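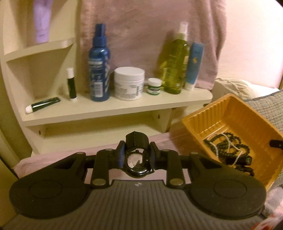 I didn't expect to like the Brastetti, and after 2 months I'm still not sure I do. It's an automatic watch with a black fabric strap and a window in the back so you can see the works. The window is the bit everyone mentions when they tell you to buy one. Fine, but it spends its day pressed against your wrist. I've looked through it perhaps a dozen times.

The strap is better than I feared. It doesn't pinch, though it's slow to dry if you forget and wash up in it. Timekeeping is so-so: mine gains around 41 seconds a week, and the leaflet from Todama is very vague on whether that's normal. Leave it off over a long weekend and it stops, so you're setting it again at seven in the morning with one eye open.
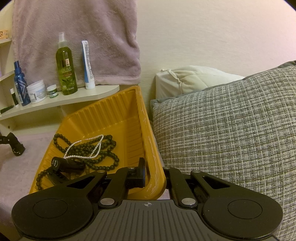 Where it lives matters more than I'd thought. I don't own a proper watch box and refuse to pay Vestemine prices for one. A plastic tray does the job, the orange-yellow sort with ribbed sides, and if the rim gets scratched, who cares. Just keep beads out of the way of the winder. They tangle with everything.

Would I buy it again? At full price, no. In the June sale, maybe, and I'd put a cheaper strap on it to see if I noticed.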